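Relogging the old core at Braltinlow: what we did, what it cost us in time, what we'd change
Speaker notes, 25 min slot plus questions. Don't run over, lunch is straight after.

START
Morning. Thanks. Say who we are in one line only: Semeniuk, small explorer, one main project, copper with a bit of zinc. Don't do the corporate slide, they've got it in the pack.

Point of the talk. Everybody inherits old core. Most people look at the old logs, type them into the database and start drilling. We did that too, for a season, and it went badly. So this is the relogging story.

Ask for hands: who has core in a shed they haven't opened in ten years? Wait for it. Should be most of the room.

BACKGROUND (keep short, 3 mins)
Braltinlow was drilled by two companies before us. First lot in the seventies, paper logs, imperial depths. Second lot in the nineties, metric, better handwriting, different rock codes.
458 holes in the old database. Not all of them have core. Some have core and no collar. A few have a collar and no core and no log, just an assay sheet.
Map slide. Point at the north end, that's where the trouble was. Brastach is the ground to the east, comes up later, don't get into it now.

THE PROBLEM
First model, built from the logs as typed. Looked lovely. Nice continuous horizon, dipping west.
Drilled three holes into it. Two missed.
Reason: "green schist" in the seventies logs covers at least three different units. One of them is the altered footwall, which is what we care about. The nineties crew called the same rock chlorite tuff. So the horizon in the model was jumping from one unit to another wherever the drilling campaigns met.
Pause on the section slide. Let them look at it. Click, then the relogged one on top.
Also depths. Feet converted twice in one batch. Embarassing, say so, move on.

WHAT WE DID
Picked a fence of holes across strike first, every unit represented, core in decent nick. Laid all of it out at once. That took the whole yard and a dry week in July, and I'd do it again. Looking at one hole at a time is how you end up with the same rock under three names.
Built a reference set from it. Hand-sized pieces, one for each unit, plus the ugly in-between ones. Kept on a shelf by the logging bench. If you think you've got a new unit you go to the shelf before you type anything.
Codes cut down to 12. There were more than that in the nineties logs for the volcanics alone. People complained. They still complain.
Two geologists log the same fence separately, then compare. Where they disagreed we looked at the rock again and usualy changed the code description, left the geologists alone. 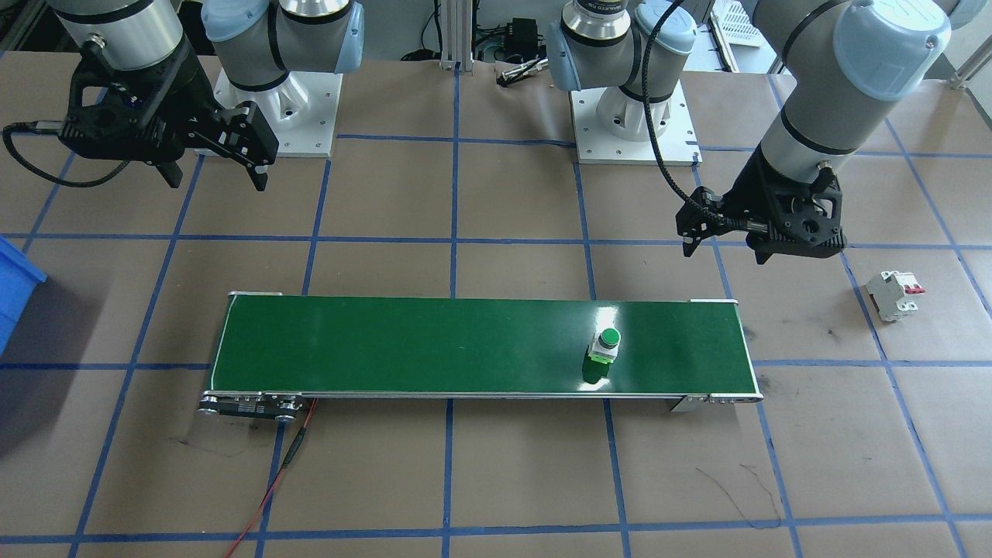
Two robot arms, blue tape grid, green conveyor belt.

RE-SAMPLING (main slide, slow down here)
Old assays: copper and zinc only, most of them. No silver, no gold, no sulphur. Sampling stopped at the visible sulphide, so the edges are missing nearly everywhere.
We took quarter core where half was left. Full remaining half only in the short gaps, and only with a photo first.
3,217 samples all in, blanks and standards included. Went to Voteck, same lab, same method start to finish. I know there are cheaper ways. We'd just spent months unpicking a mixed dataset and didn't fancy making another.
Copper repeats the old values well in the nineties core. Scatter plot, tight, bit of spread at the top end. Nothing to see, next.
Seventies core is worse. Biased high in the top grades. Best guess is selective splitting, somebody picking the good side. Can't prove it. Say that clearly, somebody always asks.
Zinc fine in both. Nobody cares about zinc today, skip unless asked.

THE EDGES
This bit is the good bit. Unsampled shoulders either side of the old intercepts carry copper more often than we expected. Low grade, not saying otherwise. But it changes the width, and width changes how you would think about mining it.
DON'T quote grades that aren't in the published table. Check slide 14 has the right version, the one on the stick is old.
No resource talk. There isn't one. If pushed: we are exploring, the results are what they are, next step is drilling.

TIME AND EFFORT
Roughly 2,000 boxes moved, most of them more than once. Should have been once. Racking was in drilling order and we needed it in section order, so every section meant digging to the back of the shed.
Rotten boxes were the slow part. Reboxing isn't in anyone's budget. Put it in yours.
Tags gone on the bottom rows, mice and damp. Matched by old photos where we had them, by driller's blocks where we didn't, and if neither then the box was set aside and not used. Resist the temptation to guess.
Density: did it as we went, bucket and balance, should have started from the first hole. Had to go back for those.

WHAT WE GOT WRONG
Logged on tablets from day one, form wasn't ready. Changed the form twice mid-campaign, so the first month is in a different layout. Paper for the first fence next time.
Left structure till the end. Old core isn't oriented, so we'd told ourselves it wasn't worth measuring. Angles to core axis are still useful, specially on the footwall contact. Had to reopen boxes.
Didn't write down why a hole was excluded. Six months on someone asks and it's a shrug. There's a column for it now.

BRASTACH (only if time, otherwise cut to questions)
Same belt, far less drilling, outcrop is poor. Applied the new codes to the handful of holes there. Footwall unit is present in most of them, sampled in none. That's the follow up. Field crew is mapping the contact first, drill sites after.

QUESTIONS LIKELY
Why not scan it all? Looked at it. Might still. You need somebody to have settled what the units are before the scan is much help, and the boxes had to be fixed either way.
Did it delay drilling? Yes, a season.
Would we have found it by just drilling? Possibly, with more holes. Can't say.
Is the core available to look at? Yes by appointment, bring boots, shed isn't heated.
Any standards fail? Two batches, both rerun at Voteck, both fine second time. Table in the appendix.

FINISH
Back to the two sections, old and new, leave them up during questions.
Thank the drillers and the shed crew. Contact slide. Pick up the core pieces from the front table before people wander off with them.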